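March
By Mayu Ikeda

I finally quit putting it off and started clearing out my inbox (31 newsletters, yikes!), and I found the old recipe swap list from the Acheampong potluck. 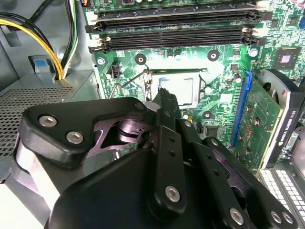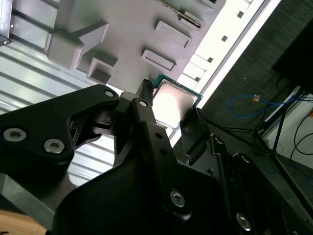
First, the empty processor socket; second, a processor.

So, the swap is back on! Send me one dish you make without looking anything up. Davoud Abbasi already sent his lentil soup, and I've made it twice (extra lemon, trust me). I'd love some more breakfast ideas too.

17 comments | 46 shares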